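Project Diary, Household Handling Group
Karkwood College, Autumn Term
Entry for Monday, October 1, 2018
Kept by Encarnación Pastor, course supervisor

The group met after the midday break and worked until shortly before six. Attendance was complete, apart from Khang Diệp, who joined us once his mathematics tutorial had ended. The minutes of the previous meeting were read and accepted with one correction: the storage cupboard key is held at the Ramden building and must be signed for there.

The task for the afternoon was the packing exercise, which the students chose in April and which will form the main part of their assessed work. Snack packets are to be taken from a table and placed in an open cardboard box, one packet to each movement, with the hand-held grippers doing all of the lifting. The recordings will later be used to teach the arm in the Lozano laboratory. I reminded the group that fingers are not to be used to help a packet along, and that any attempt in which this happens must be struck from the list.

A good deal of time was given to the choice of packets. The group had at first wished to use matching boxes of biscuits, on the grounds that these would be easier to grip. Khang argued for soft bags of different sizes, and the others came round to his view after some discussion. Shiny wrappers were also a matter of concern, as the students expect the camera to have difficulty with reflections. It was agreed to keep them in and to note the lighting for each attempt. The cat-print cloth was kept on the table for the exercise, and the blue box was placed beside it. 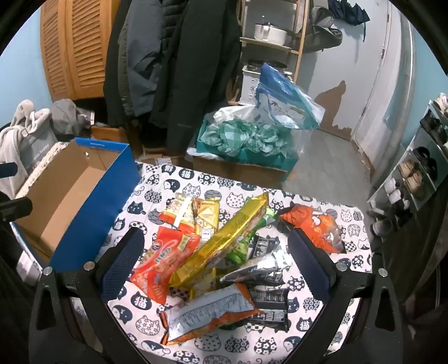 Should the packets be laid out in the same positions before every attempt?
The positions should be changed each time, so that the arm learns to look for a packet and does not simply return to a fixed place.

This point was raised by two of the first-year students and I have asked that it be written into the working notes. They had prepared a paper plan of the table with numbered places, and some disappointment was evident when it was set aside. The plan will be kept for the separate accuracy test, where fixed positions are required.

We then considered the matter of speed. The students are inclined to hurry, particularly when another member is waiting for a turn. Khang proposed that each operator should pause with the gripper open before closing on a packet, and the group adopted this. I would add that the approach to the box deserves the same care. The long wrappers need to be turned before they are lowered, and an operator who has not thought of this in advance is obliged to correct the wrist at an awkward height.

There was a short disagreement over what counts as a finished attempt. One view was that a packet need only be inside the walls of the box. The other was that it should be resting and released, with both fingers clear. I ruled in favour of the second – it is the stricter of the two, and the assessors will expect it. The log sheet is to be amended accordingly, and Khang will send the new version to all members.

The group's target for the year remains 2000 accepted attempts. The file number of the last recording made today was 3566, but this figure includes practice runs and material from the previous cohort, and it must not be quoted in the report as a measure of our own progress. The students have been told to keep a separate tally.
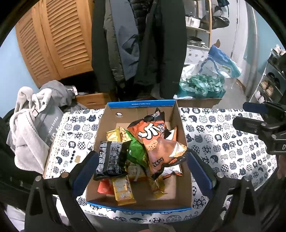 Matters to be carried forward

The labelling program, Redum, closed without warning when the longer recordings were opened. The students are to save their labels after every 5 recordings until the fault has been looked into. Khang believes that it lies in the way the files are named, and he will try a shorter form of name on his own copy first.

Operators are to write their initials on the log sheet at the start of a turn. Several lines on last week's sheet were left blank and could not be matched to anyone.

The written introduction to the report is due at our next meeting, at no more than nine pages including diagrams. I have seen one draft, which explains the purpose of the exercise clearly but says very little about how failed attempts are treated. A paragraph on this is to be added.

Cupboard key returned to Ramden and signed for at ten past six. E. Pastor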